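Seminar Theaterkritik und Aufführungsanalyse
Handout zur dritten Sitzung: Ein Klassiker auf der kleinen Bühne

Gegenstand der Sitzung ist die Inszenierung von Tschechows "Die Möwe" durch die Gruppe Skurker in der alten Markthalle von Prurkedthorpe. Alle haben die Aufführung besucht oder die Aufzeichnung gesehen. Die Übersetzung liegt im Semesterapparat, ebenso das Programmheft mit dem Text der Regisseurin Marama Tapsell.

1. Vorbemerkung zur Spielfassung

Die Fassung dauert ohne Pause knapp zwei Stunden. Gestrichen sind Schamrajew und das Gesinde, ihre Sätze gehen teilweise an Dorn und Sorin. Polina bleibt, verliert aber ihren Mann als Gegenüber. Dadurch verschiebt sich das Gewicht der Nebenhandlung: Die Szenen zwischen Polina und Dorn stehen für sich und wirken weniger komisch als im vollständigen Text. Bitte vergleichen Sie dazu den zweiten Akt in beiden Fassungen.

Die Akte eins bis drei gehen ineinander über. Zwischen dem dritten und dem vierten Akt liegt bei Tschechow ein Zeitraum von zwei Jahren. Skurker markiert ihn durch einen Lichtwechsel und durch den Umbau der Sitzordnung, an dem die Darsteller selbst beteiligt sind.

2. Raum und Publikum

Die Halle fasst 300 Plätze. Gespielt wird auf einer flachen Bühne ohne Vorhang, das Publikum sitzt an drei Seiten. Für Kostjas Stück im ersten Akt ist das folgenreich, da die Figuren auf der Bühne ebenfalls Zuschauer sind und mit dem Rücken zu einem Teil des Publikums sitzen. Wer links saß, sah Arkadinas Gesicht während Ninas Monolog gar nicht. Wer rechts saß, sah fast nur sie.

Zu klären ist, was eine Kritik mit solchen Unterschieden macht. Die Besprechung im Stadtblatt von Lundham schreibt durchgehend "man sieht". Die zweite Besprechung, im Materialteil unter B, nennt den eigenen Platz im ersten Absatz.
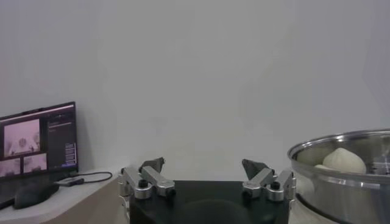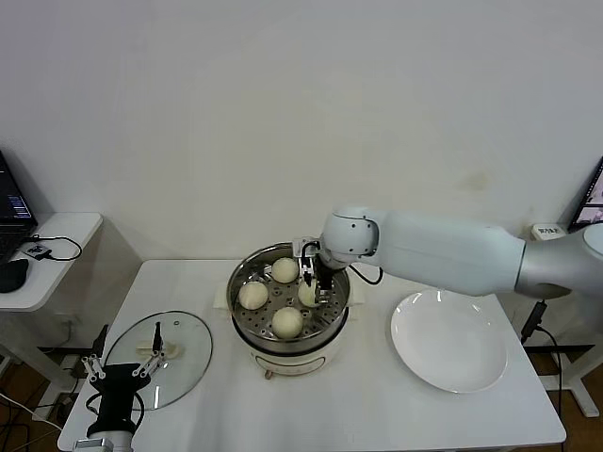
Prurkedthorpe, 19. April 2023

3. Figuren und Spielweise

Arkadina wird schnell und laut gespielt, mit wenigen Pausen. Im dritten Akt, beim Verbandwechsel, nimmt die Darstellerin das Tempo vollständig heraus. Der Streit mit Kostja setzt danach ohne Übergang ein. Trigorin bleibt lange unauffällig. Seine Rede über das Schreiben im zweiten Akt spricht er im Sitzen und fast ohne Betonung, Nina hört stehend zu.

Ninas letzter Auftritt ist die umstrittenste Szene des Abends. Sie wiederholt den Monolog aus dem ersten Akt in derselben Tonlage wie zu Beginn. Die Kritik B liest das als Ausdruck von Erschöpfung, das Stadtblatt als schauspielerische Schwäche. Beide Urteile stützen sich auf dieselbe Beobachtung. Achten Sie darauf, an welcher Stelle die Texte von der Beschreibung zur Wertung wechseln.

Der Schuss am Ende kommt aus dem Nebenraum und ist leise. Dorns Satz über die geplatzte Flasche wird beibehalten, das Licht bleibt noch mehrere Sekunden an.

4. Begriffe

Spielfassung: der für eine Inszenierung eingerichtete Text mit Strichen, Umstellungen und Ergänzungen.
Strich: Auslassung einer Stelle. Ein Strich ist in der Kritik nur dann zu erwähnen, wenn er für die Deutung etwas bedeutet.
Spiel im Spiel: eine Aufführung innerhalb der Handlung, hier Kostjas Stück am See.
Aufführung und Inszenierung: Die Aufführung ist der einzelne Abend, die Inszenierung das wiederholbare Konzept. In den Hausarbeiten vom Januar wurde beides häufig verwechselt.

5. Aufgabe

Schreiben Sie eine Kritik von höchstens 593 Wörtern. Die Zahl entspricht dem Umfang der Besprechung B, die als Vergleich dient. Die Inhaltsangabe soll nicht mehr als ein Fünftel einnehmen. Begründen Sie mindestens ein Urteil an einer einzelnen Szene und geben Sie an, ob Sie im Saal waren oder mit der Aufzeichnung gearbeitet haben.

Abgabe als Ausdruck im Fach vor Raum 702. Zur nächsten Sitzung lesen Sie bitte das Kapitel über Probenprozesse aus dem Reader von Quinlan, dazu die Notizen der Regie zum vierten Akt.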